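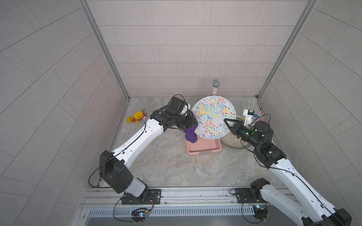

Why did the left arm drop out twice before lunch? The cable that loops past its elbow was pulling on the connector at full reach, and the controller read the lost signal as an encoder fault.

November, 4.40 pm. Pick-and-place on the Galtow cell, target 1000 cycles. Stopped at 40. Both trips came with the gripper closed on the plush toy and the upper segment extended toward the centre. Drives cut, brakes held, gripper stayed shut. Right arm kept moving both times. That is the safety matter: a fault on one side should stop both.

Aurélien Besson checked the stop chain with me. The two controllers had been wired as separate zones. Rejoined them and tested from each side, 2 for 2.

Added slack at the elbow and a new strain relief clip. Logged both faults for Vidal. Speed limited to half until they reply. Restart the count from zero tomorrow, basket on the same mark.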